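How Does a Car's Gearbox Work?

Last updated: 2021-09-06

This page is part of the learning pages of the Nelholm Motor Museum. It is written for readers aged eight to 12, and for the adults who may be reading with them.

Why does a car need gears?

An engine makes power by spinning a rod called the crankshaft. Engines are fussy about how fast they spin. If the crankshaft turns too slowly, the engine shudders and stops, and drivers call this stalling. If it turns too quickly for too long, the parts inside can be damaged.

The wheels of a car have a different job. They must turn very slowly when the car is leaving a parking space and very quickly when it is on a motorway. The gearbox sits between the engine and the wheels and allows both of them to work at a speed that suits them.

What is a gear?

A gear is a wheel with teeth cut around its edge. When the teeth of two gears fit together, turning one will turn the other. If both gears are the same size, they turn at the same speed. If they are different sizes, something more useful happens.

Imagine a small gear with 12 teeth pushing a large gear with 24 teeth. The small gear has to go round twice to turn the large gear once. The large gear moves more slowly, but it turns with twice as much force. Engineers call this turning force torque.

You may have felt the same thing on a bicycle. In a low gear your legs go round quickly and the bicycle moves slowly, but climbing a hill is much easier. In a high gear each push of the pedals carries you further, and each push is harder.

Low gears and high gears

First gear is the lowest gear in a car. It gives the wheels a great deal of turning force, which the car needs in order to start moving. A family car is heavy, and getting it to roll from a standstill is hard work.

As the car gathers speed, the driver changes up to second gear, then third, and so on. Each gear gives a little less force and a little more speed. Many cars have five or six forward gears. There is also a reverse gear, which uses an extra toothed wheel in the middle to make everything turn the other way.

The Kedetti saloon in our main hall has only three forward gears. Its top speed was 80 kilometres per hour, and its drivers had to change down to first for steep hills — sometimes with a long queue of traffic behind them.

What does the clutch do?

It is difficult to change gear while the engine is pushing hard on the gearbox. The clutch solves this problem. It is a pair of discs that press tightly together, one joined to the engine and one joined to the gearbox. When the driver presses the clutch pedal, the discs move apart and the engine can spin freely by itself. The driver selects a new gear and lets the pedal up gently, and the discs grip each other again. 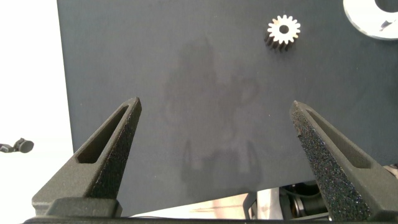 The grip comes from friction, the force that tries to stop two surfaces sliding over each other. Rub your palms together quickly and you will feel them become warm. A clutch becomes warm in the same way, and after many years its lining wears thin and has to be replaced.

Automatic gearboxes

In an automatic car there is no clutch pedal. The gearbox chooses the gear for the driver, using information such as how fast the car is going and how far the accelerator is pressed down. Many electric cars have just one gear, as an electric motor can work well at both low and high speeds.

Words to remember

Crankshaft — the rod that is turned by the engine.
Torque — turning force.
Clutch — the part that joins the engine to the gearbox and separates them.
Friction — the force that resists sliding.

Visiting the museum

The Varghese Gallery contains a gearbox that has been cut open so that its gears can be seen. Visitors may turn the handle at the side and move the lever from one gear to the next. The gallery is on the ground floor and the exhibit is number 19 on the children's trail.

School groups are welcome in the Irine Workshop, where pupils can build a simple gear train from a kit. Bookings for October are now open to all schools, and teachers should give the age of the pupils when they apply.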